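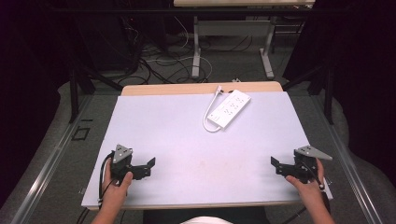 이 자료에는 정확히 무엇이 들어 있나요?
여행작가이자 정원 일기를 쓴 Amparo Cuadros의 공책 10권을 글자 그대로 옮긴 텍스트와, 거기서 뽑아낸 식물 이름 표, 그리고 편지 일부가 들어 있습니다.

Brundska 정원 일기 전사본 README

안녕하세요! 들러 주셔서 고맙습니다. 이 저장소는 제가 저녁마다 조금씩 만지다가 어느새 꽤 커져 버린 자료 묶음이에요. 처음에는 그냥 제가 읽으려고 타이핑을 시작했는데, 중간쯤부터 "이거 검색이 되면 좋겠다" 싶어서 파일을 나누고, 표를 만들고, 그러다 보니 설명서까지 쓰게 됐네요. 말투가 편한 건 이해해 주세요. 딱딱하게 쓴 첫 버전이 있었는데 제가 읽어도 졸려서 지웠습니다.

Cuadros가 누구냐면

국내에는 거의 소개가 안 된 사람이라 조금 적어 둘게요. Amparo Cuadros는 항구에서 항구로 다니며 신문에 여행기를 연재하던 작가인데, 마흔이 넘어서 Brundska라는 언덕 마을에 집을 얻고 정원을 만들기 시작했어요. 남편 Thijs Van Wijk는 측량 일을 하던 사람이고, 정원의 축대와 길은 대부분 이 사람이 선을 그었습니다. 두 사람의 취향이 꽤 달라서 일기에 그 다툼이 고스란히 나와요. Van Wijk는 길이 곧아야 한다고 믿고, Cuadros는 곧은 길을 보면 뭐라도 심어서 막고 싶어 합니다. 2권의 절반은 회양목을 자르네 마네 하는 이야기예요(저는 이 부분이 제일 재미있었어요).

여행기만 읽은 분들은 일기를 보고 좀 놀라실 수도 있어요. 책에서는 문장이 길고 화려한데 공책에서는 "비. 달팽이. 화남." 이런 날이 수두룩합니다. 그러다가 갑자기 두 쪽 가득 Sandness까지 배를 타고 갔던 젊은 시절 이야기가 나오고요. 정원 일을 하다가 냄새 하나 때문에 옛날 여행으로 건너뛰는 식이라, 여행기로 읽어도 되고 정원 기록으로 읽어도 되는 글이에요.

파일 구성

diary.txt
일기 본문 전체입니다. 하루치가 한 덩어리이고, 덩어리 사이는 빈 줄 두 개로 나눴어요. 모두 1,095일치예요. 꼬박 3년을 하루도 안 빼고 썼다는 뜻인데, 아파서 누워 있던 날에도 "누워 있음"이라고 적어 놨더라고요.

plants.csv
본문에 나오는 식물 이름을 나올 때마다 한 줄씩 적은 표입니다. 3,463줄이고, 같은 장미가 열 번 나오면 열 줄이에요. 종 수가 아니라 언급 수라는 점만 기억해 주세요.

letters.txt
Cuadros가 Katia Villa에게 보낸 편지를 모은 파일이에요. Villa는 Cuadros의 조카이고, Oltov에서 작은 인쇄소를 하면서 여행기 초판을 찍었습니다. 편지에는 원고료 이야기, 종이값 이야기, 그리고 구근 좀 보내 달라는 부탁이 섞여 있어요. 아주 뻔뻔하게 부탁합니다.

people.csv
일기와 편지에 나오는 사람들 목록이에요. 이웃, 정원사, 손님, 개까지 넣었어요. 개는 kind 열에 dog라고 돼 있습니다.

notes.txt
옮기면서 제가 달아 둔 메모입니다. 정리가 안 돼 있어요. 그래도 잉크가 번진 쪽이나 순서가 뒤바뀐 쪽 이야기는 전부 여기에 있으니 인용하실 분은 한 번 훑어보세요.

plants.csv의 열

entry_id는 일기 날짜 대신 쓰는 일련번호예요. 1부터 시작하고, 달만 따로 month 열에 넣었습니다. Cuadros가 연도를 적는 습관이 없었던 탓에 연도 열은 아예 안 만들었어요. 권 번호로 순서를 따라가시면 됩니다.

name_written은 공책에 적힌 그대로의 이름입니다. 철자가 틀렸어도 안 고쳤어요. 본인만 쓰던 별명도 많아서, 예를 들면 "심술쟁이"라고만 적힌 식물이 있는데 앞뒤를 읽어 보면 담장 쪽 등나무예요. 해마다 꽃을 안 피운다고 그렇게 불렀습니다.

name_modern은 지금 쓰는 학명이에요. 이 열은 제가 혼자 채운 게 아니라 Milan Nijs가 거의 다 봐 줬어요. 제가 처음에 아이리스를 전부 같은 종으로 넣어 놨다가 아주 긴 메일을 받았습니다. 확신이 없는 경우에는 속 이름까지만 적고 뒤를 비워 뒀어요. 빈칸은 누락이 아니라 모른다는 표시입니다.

source는 어디서 구한 식물인지예요. 값은 nursery, gift, travel, unknown 네 가지고요. nursery 중에서는 De Smet 묘목상이 제일 자주 나옵니다. Cuadros는 거기 목록을 받을 때마다 비싸다고 욕을 한 바닥 적고 다음 날 주문을 해요. 매번이요.

fate는 그 식물이 어떻게 됐는지입니다. alive, dead, moved, unclear로 나눴는데, 이 열은 언급된 그날 기준이에요. 4월에 dead였던 게 5월에 alive로 돌아오는 일도 있어요. 오류 신고를 제일 많이 받은 부분인데, 모란은 정말로 다시 올라왔습니다. 본인도 일기에 느낌표를 세 개나 찍었고요.

옮긴 방법

공책을 한 쪽씩 펴 놓고 손으로 쳤습니다. 자동 인식도 시도해 봤어요. Sushil Khurana가 스크립트를 짜 줘서 첫 권을 돌려 봤는데, Cuadros의 소문자 n과 u와 v가 다 똑같이 생겨서 결과가 영 시원치 않았어요. 대신 그 스크립트는 나중에 맞춤법이 들쭉날쭉한 이름을 묶는 데 아주 요긴하게 썼습니다. tools 폴더에 그대로 있으니 가져다 쓰셔도 돼요.

하루 작업은 이런 식이었어요. 밤 9시쯤 앉아서 한 번 치고, 다음 날 아침에 소리 내어 읽으면서 고쳤습니다. 눈으로만 보면 빠진 단어가 잘 안 보이는데 읽으면 걸리더라고요. 한 권이 끝나면 처음부터 다시 원본과 맞춰 봤고, 그래도 못 읽은 글자는 [?]로 남겼어요. 한 단어가 통째로 안 읽히면 [???]입니다.

줄 바꿈은 원본을 따르지 않았어요. 문단은 따랐고요. 취소선으로 지운 말은 겹낫표 『』로 묶어서 살려 뒀습니다. 지운 말 중에 좋은 게 정말 많아요! 특히 손님 흉을 본 다음에 지운 부분이요. 여백에 쓴 글은 그날 본문 맨 끝에 "여백:"이라고 붙이고 옮겼습니다. 나중에 다른 펜으로 덧쓴 것 같은 여백 글도 있는데, 언제 썼는지는 제가 판단하지 않았어요.

언어에 대해서

원문은 스페인어가 바탕이고 네덜란드어가 불쑥불쑥 섞입니다. 남편한테 화가 난 날에 네덜란드어가 늘어나요. diary.txt는 원문 그대로이고, 한국어 번역은 diary_ko.txt에 따로 있는데 아직 4권까지만 했어요. 제 번역이라 말맛이 제멋대로예요. "테라스"를 어디서는 "단"이라고 하고 어디서는 "축대 위"라고 했는데, 통일하려다가 문맥마다 가리키는 곳이 달라서 그냥 뒀습니다.

식물 이름은 번역본에서도 되도록 우리말 이름을 썼어요. 마땅한 게 없으면 학명을 소리대로 적었습니다. 더 좋은 이름을 아시는 분은 꼭 알려 주세요. "바위틈에 사는 그 노란 것"은 원문도 그렇게 돼 있으니 고칠 수가 없고요.

정원 지도가 없는 이유를 물어보시는 분들께

지도는 저도 갖고 싶어요. Van Wijk가 그린 도면이 있었다는 말은 일기에 여러 번 나오는데 공책과 같이 전해지지는 않았습니다. 그래서 places.txt에 본문에 나온 위치 표현만 모아 뒀어요. "우물에서 부엌 쪽으로 열두 걸음", "내가 넘어진 계단 밑" 같은 것들이요. 이걸로 그림을 그려 보신 분이 계셨는데, 우물이 두 군데 나와 버렸어요. 저도 해 봤는데 똑같이 두 군데가 나왔습니다. 우물이 진짜 두 개였을 수도 있고 부엌을 옮겼을 수도 있어요. 7권에서 집수리 이야기가 잠깐 나오거든요.

쓸 때 조심할 점

날씨 기록으로 쓰시려는 분이 가끔 계세요. 말리지는 않겠지만, Cuadros는 기분이 나쁘면 해가 나도 "흐림"이라고 적는 사람입니다. 같은 날 편지에는 볕이 좋아 빨래를 널었다고 쓴 경우가 있어서 알게 됐어요. 서리 기록은 그래도 믿을 만해요. 서리가 오면 죽은 화초 이름을 줄줄이 적으니까요.

개화 시기를 비교하실 때는 month 열을 쓰시되 February 항목은 notes.txt를 먼저 봐 주세요. 2권의 그 달 몇 쪽이 엉뚱한 데 꿰매져 있어서, 제가 내용을 보고 제자리로 옮겼습니다. 설강화 이야기가 한여름 자두잼 다음에 나오길래 한참을 헤맸어요. 옮긴 항목에는 moved_page 열에 1이라고 표시돼 있어요.

편지는 한쪽 것만 있습니다. Villa가 보낸 답장은 없어요. 그래서 letters.txt만 읽으면 Cuadros가 늘 옳고 인쇄소가 늘 늦는 것처럼 보이는데, 그건 한쪽 말만 들은 거라고 생각하고 읽어 주세요. 3권 초판이 늦어진 일도 일기를 보면 교정지를 본인이 온실에 두고 잊어버린 거였습니다.

이웃에 대한 험담도 있어요. 빼지 않고 옮겼지만 people.csv에서 이웃들의 성은 첫 글자만 남겼습니다. 본문에서도 같은 방식으로 줄였고요. 가족과 출판 관계자 이름은 이미 여행기 머리말에 나오는 이름이라 그대로 뒀습니다.

여행기와 나란히 읽고 싶다면

일기 안에서 옛 여행을 떠올리는 대목에는 travel_recall이라는 꼬리표를 붙여 놨어요. 꼬리표로 검색하시면 그 부분만 모아 볼 수 있습니다. 제일 긴 건 5권에 나오는 Sandness 대목이에요. 책에서는 갈매기와 새벽빛 이야기로 멋있게 끝나는데, 일기에서는 배 안에서 장화 한 짝을 잃어버리고 부두까지 한쪽 발로 뛰었다고 해요. 갈매기는 한 마디도 안 나오고요. 저는 두 가지를 번갈아 읽는 걸 권합니다. 글을 다듬는다는 게 뭔지 조금 보이는 것 같아요.

처음 보시는 분이라면 1권부터 차례로 읽지 마시고 3권부터 펴 보세요. 1권은 흙 나르는 이야기가 너무 길어요(애정을 갖고 하는 말입니다). 3권에서 연못을 파기 시작하면서 글에 속도가 붙고, 손님들도 찾아오고, 두꺼비도 등장해요.

자주 나는 문제

엑셀에서 plants.csv를 열면 악센트 글자가 깨질 수 있어요. 파일은 UTF-8이니 불러오기 메뉴에서 인코딩을 골라 주세요. 그냥 더블클릭해서 저장까지 해 버리면 되돌리기 귀찮아집니다. 제가 해 봐서 알아요.

diary.txt를 짧게 잘라 쓰는 도구에 넣으실 때는 2,000자 단위로 끊어 놓은 chunks 폴더를 쓰시면 편해요. 다만 긴 날은 두세 조각으로 나뉘니까 파일 이름 뒤의 a, b, c 순서를 꼭 지켜 주세요.

people.csv에 같은 사람이 두 번 들어간 걸 발견하시면 알려 주세요. 정원사가 두 명인지 한 명인지 저도 아직 헷갈려요. 장가를 가면서 부르는 이름이 바뀐 게 아닐까 의심하고 있습니다.

고쳐 주실 때

오타나 틀린 학명은 권 번호와 entry_id를 적어서 이슈로 남겨 주시면 됩니다. 긴 설명은 필요 없고 "6권, 이 글자는 u 같아요" 정도면 충분해요. 다만 원본의 틀린 철자를 고치는 제안은 받지 않아요. 본인이 틀린 건 틀린 대로 둡니다.

번역을 같이 하고 싶은 분도 환영이에요! 5권이 비어 있고, 8권은 네덜란드어가 유난히 많아서 그쪽 말을 하시는 분이 맡아 주시면 정말 좋겠습니다. 9권은 제가 하고 싶으니까 남겨 주세요. 등나무가 나오거든요.

이용 조건

전사본과 표, 제 번역은 출처만 밝히면 자유롭게 쓰셔도 됩니다. 출처에는 "Brundska 정원 일기 전사본"이라고 적고, 학명 열을 쓰셨다면 Milan Nijs의 이름도 같이 넣어 주세요. 공책 원본의 스캔은 이 저장소에 없고, 따로 나눠 드릴 수도 없어요. 못 읽은 글자 때문에 원본 확인이 필요하시면 entry_id를 보내 주세요. 제가 그 쪽을 펴 보고 답장드릴게요. 답이 좀 늦어도 삽질 철이겠거니 하고 기다려 주시면 고맙겠습니다.

다음에 할 일

letters.txt에 month 열 만들기. 두꺼비 나오는 날 꼬리표 달기(요청이 두 번이나 들어왔어요). De Smet 주문 목록에서 값이 적힌 것만 따로 표로 빼기. 7권 여백 글 다시 읽기. 4권 번역에서 "쐐기풀"이 "깻잎"으로 돼 있는 곳 고치기.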